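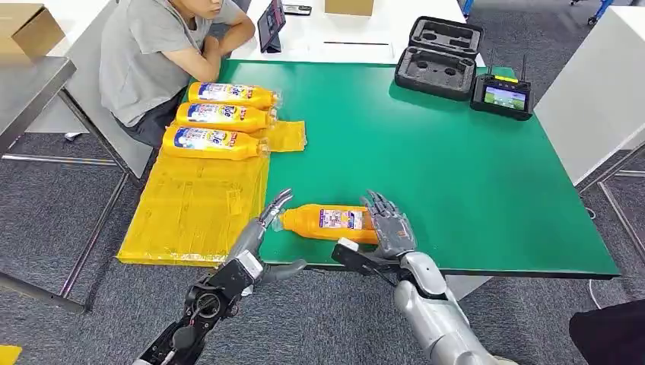
Ticket opened by Harriet Mercado, Rultwood packing office. Labels from the Lusel template drift down the roll during a long run. The first few are correctly placed, then the top margin shrinks until the last line of small print falls across the gap and on to the next label. Stock is the wrap-round type used on bottles such as the orange one lying on its side on the green table, with a white and blue label full of small text, so a shift of a few millimetres is enough to lose a line. Printer is the Montoya desktop unit, 300 dpi head, connected by USB. No error light. The fault is on the second bench only. The first bench prints the same file without trouble.

Opened: April 2, 2024
Priority: normal
Status: closed, see last entry

Entry 1 — support
Please confirm the following:
Driver version on both benches.
Media type set in the driver (gap, black mark or continuous).
Whether the printer was calibrated after the last roll change.
Whether the drift is the same on every label or gets worse through the run.

Entry 2 — H. Mercado
Driver is version 8 on the first bench and version 7 on the second. Media type says "use printer setting" on both. Calibrated this morning by holding the feed button, one blank label came out and the light went green. Drift gets worse through the run. If I stop the job and press feed, the next label is back in the right place and the drift starts again from there.

Entry 3 — support
The return to position after a manual feed suggests the gap sensor can see the gap. A sensor that could not see it would normally feed several blanks and stop with a media error. The more likely fault is that the job is telling the printer to treat the roll as continuous. Please print a configuration sheet from the second bench and read back the line marked MEDIA.

Entry 4 — H. Mercado
MEDIA: GAP. Same on both.

Entry 5 — support
That is the stored value. A job can override it without changing the sheet. Please do a print to file from each bench, same template, one label only, and attach both.
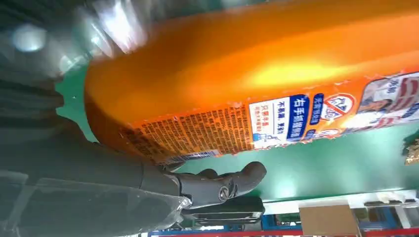

Attachment: orange bottle, label side. Small print block to the left of the white panel with the blue banner.

Entry 6 — H. Mercado
Both print files attached as well. The dense block is the part we lose first on ours. Ours is set in rows turned to run round the bottle, so when the label moves, the block is cut along its length and a full line goes.

Entry 7 — support
Compared the files. The one from the second bench has a continuous-media command ahead of the label data. The one from the first bench does not. Version 7 of the driver sends this command when the template page height does not match a stock size held in the driver. Version 8 leaves the printer setting alone. The Lusel template has a custom page height, entered by hand, and no matching stock exists on the second bench.

There are two ways to fix it:
a) Install version 8 on the second bench. Remove the old driver first, restart, then install. Installing over the top keeps the old stock list.
b) Stay on version 7 and add a stock with the exact height of the label. Measure the label without the gap.

Option (a) is preferred. Please recalibrate afterwards either way.

Entry 8 — H. Mercado
Went with (a). First attempt failed — the old driver would not come off while a job was stuck in the queue. Cleared the queue, restarted, removed it, installed version 8. Calibrated. Ran a full roll for the Ondton order. Position the same at the start and the end of the roll. Small print all present.

There is still a faint pale stripe down one side on both benches. It was there before any of this.

Entry 9 — support
A stripe running in the feed direction is usually dirt on the print head or a dead element. Clean the head with the alcohol pen, power off, and leave it to dry before printing. If the stripe stays at the same distance from the edge after cleaning, open a new ticket and attach a head test print from each printer. Closing this one.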